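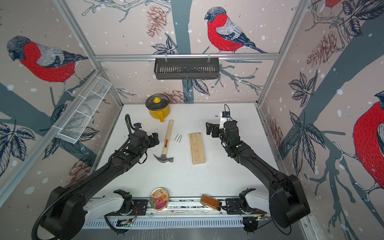

Hammer and Nails at the Brarklow Workshop

The beginner set is kept simple — a claw hammer, a few nails and a piece of wood to drive them into. It comes out every November and stays on the shelf until spring.

The hammer: wooden handle, steel head. Hold it near the end of the handle and let the weight of the head do the work. Most people start out gripping it too close to the head.

Nails: three thin ones are enough for a first try. Start each one with light taps, then move your fingers away before hitting harder. Extra nails are in the Torilero drawer, in boxes of 1,000. Please close the box after you take some.

The block: offcuts are in bin 7. Pick one without knots if you can, and put it back if there is still room on it for more nails.

Close up at the table, with something long and beige in front.

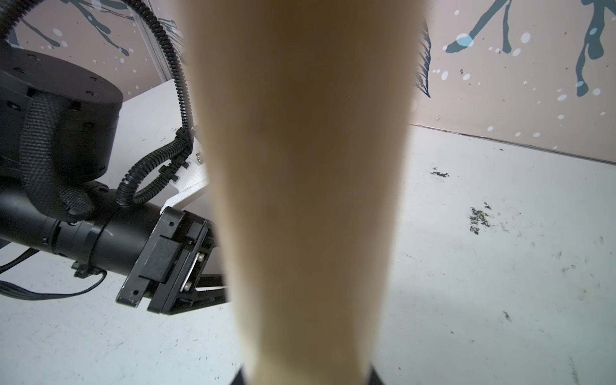 Abubakari wrote in to say that a pair of pliers should be added to the set, for holding short nails while they are being started — a cheap pair would do. Pliers can be signed out at the counter for now. The table is open until 7 in the evening.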